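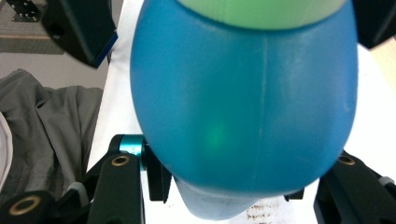
Warum haben so viele Sachen aus Plastik einen dünnen Strich an der Seite, und hat den jemand mit dem Messer hineingeritzt? Das möchte Viorica Perić wissen, und wir von der Harnavine-Kinderseite haben uns über die Frage riesig gefreut!

Geritzt hat da niemand, liebe Viorica. So ein Strich heißt Naht, fast wie bei deiner Hose, nur ohne Faden. Er erzählt uns etwas darüber, wie ein Ding gemacht wurde, und wenn man einmal angefangen hat, nach Nähten zu suchen, dann hört man so schnell nicht wieder auf (in unserer Küche hat es einen ganzen Nachmittag gedauert, und das Abendbrot kam zu spät).

Nehmen wir eine Flasche. Viele Plastikflaschen werden aufgeblasen, fast wie ein Luftballon. Zuerst gibt es einen weichen, warmen Schlauch aus Kunststoff. Um ihn herum schließt sich eine Form aus zwei Hälften, so wie deine beiden Hände, wenn du einen Schneeball drückst. Dann wird Luft hineingepustet, der Schlauch wird dick und dicker und legt sich innen ganz eng an die Form. Ist alles abgekühlt, geht die Form auf, und genau dort, wo die Hälften sich berührt haben, bleibt oft eine feine Linie zurück.

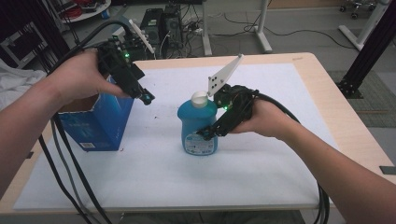

Eine blaue Plastikflasche mit weißem Deckel und ein blauer Karton

Manchmal versteckt sich ein Stück der Naht unter dem Etikett. Fahr mit der Fingerspitze langsam um eine leere Flasche herum und mach dabei die Augen zu, dann spürst du sie meistens besser, als du sie siehst.

Bei Bällen ist es wieder ein bisschen anders. Viele bestehen aus mehreren Teilen, die man zusammennäht oder zusammenklebt, und wo zwei Teile aneinanderstoßen,
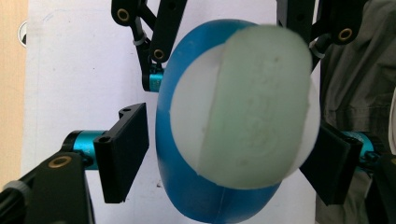
da läuft eben auch eine Naht entlang. Die Teile sind zuerst flach und werden erst zusammen rund, ungefähr so wie die Schale einer Mandarine, wenn du sie nach dem Schälen wieder um die Frucht legst. Es gibt aber auch Bälle aus einem einzigen Stück, und bei denen musst du ziemlich genau hinschauen.

Such dir doch zu Hause drei Sachen mit Naht und male sie auf. Badeenten, Schaufeln und Brotdosen sind gute Kandidaten!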